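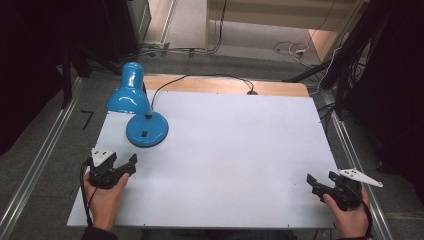
Task Lighting Returns to the Shared Desks

ROTEN – July 24, 2019 – When the Rarville Study Center reopened its second-floor workroom in February, the most frequent request from members concerned the light. The ceiling fixtures had been replaced during the renovation, but many readers found them too diffuse for close work in the evening.

Waltraud Meinecke, who manages furnishings for the Center, responded with a trial of small desk lamps. The model selected has a bell-shaped shade, a short arm and a round base with the switch on top.

"We looked at 14 lamps before choosing," Meinecke said. "Several had long arms that reached into the next person's space. A short arm keeps the light where the reader wants it and leaves the rest of the desk free."

The choice of a glossy blue finish prompted some discussion. Meinecke had originally proposed gray, to match the window frames. Her colleague Jirayu Siriwan, who oversees the workroom, preferred a color that members could find easily on a pale surface.

"The tables are light wood, and we put white boards on top of them for drawing and cutting," Siriwan said. "Blue stands out well. A glossy shade also wipes clean, although it does show fingerprints."

Siriwan asked that power cords run to the back of the table, where small black grommets are set into the wood. Under the previous arrangement, cords crossed the working surface and were regularly caught by bags and sleeves.

The Center has purchased nearly 70 lamps under the program. Members are asked to keep the lamp on the left side of the board, or on the right if they are left-handed, and to turn the shade away from their neighbors.

Asked whether the lamps would be extended to the reading room downstairs, Meinecke was cautious. "Those tables have no grommets, and drilling old oak is a decision I would like to take slowly," she said. A proposal is expected within 90 days.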